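Call for Participants – Handheld Gripper Study
Berge Manipulation Lab, Foltham
Posted September 2024

We are recruiting adults for a study on learning two-arm manipulation from human demonstrations. Earlier work in the Trondow project found that policies trained on handheld gripper data lose accuracy when both grippers must hold one rigid object. The present study tests whether more varied operators reduce that loss.

What you will do
Attend 2 sessions of 90 minutes each. You will pick up, turn and set down household objects with a gripper in each hand. Marker cubes on the grippers are used for pose tracking – keep them facing up and uncovered.
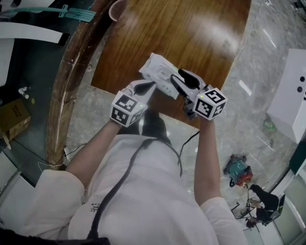

Who can apply
Age 18 or over, with full use of both hands and normal or corrected vision. No robotics experience is needed. People who took part in the Plodard pilot are not eligible.

Places and schedule
There are 20 places. Sessions run through December. Travel costs within Foltham are repaid.

To apply, send your available times and dominant hand to the study desk at the Berge lab.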